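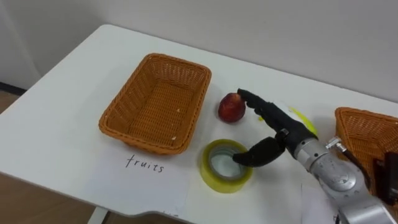
Sorting task, right hand, basket marked "fruits" at left.

Home | Projects | Reports | Contact
Last updated: July 2022

Kernlow evaluation: progress report to the Zistesstead fund
Prepared by Greer MacLeish, Girnorbridge

The grant covers a review of the Kernlow humanoid package for light sorting work. We have now run 467 picks with the standard hand and the software as delivered. Each run uses household items and two wicker baskets, one for fruit and one for office supplies. Labels are handwritten on plain paper and laid on the desk.

Setup from the manual took 22 hours, including arm calibration. The manual covers the hand well but says little about cable routing, and we have asked the vendor for a better drawing. 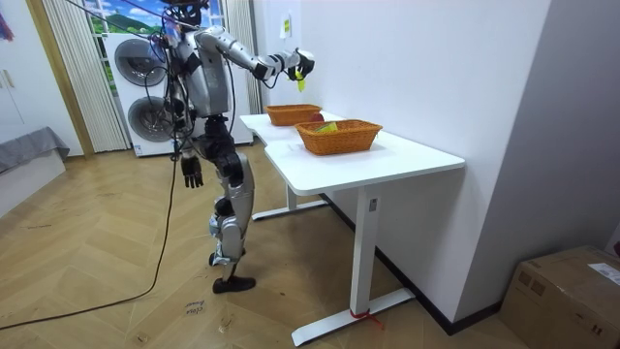

Results so far

Round items are the most reliable. Flat and narrow items need more attempts, and the stapler is the slowest item in the set. We reset the desk by hand between runs.
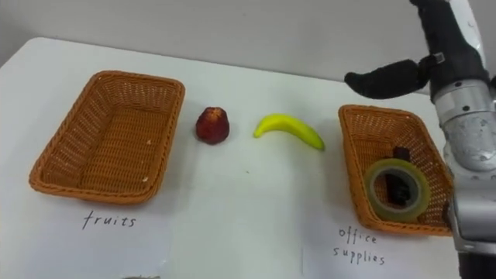
Cameron Guthrie would like the support contract settled before any more money goes into spare fingers, and thinks the 90 day response term is too long for a site with one unit.

We agree and have put the point to the vendor. Their reply is due with the next software release.

The Tang add-on, which lets an operator change the sorting rules from a tablet, is still to be tested.

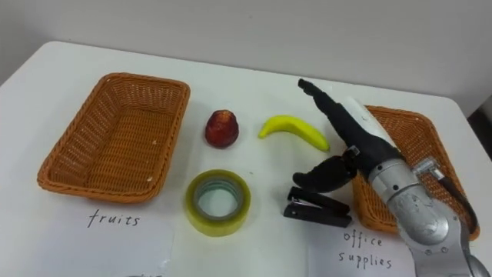
We plan to give it the same items and the same baskets so the figures can be compared. Spending is within budget. The final report will follow in October with a recommendation on purchase.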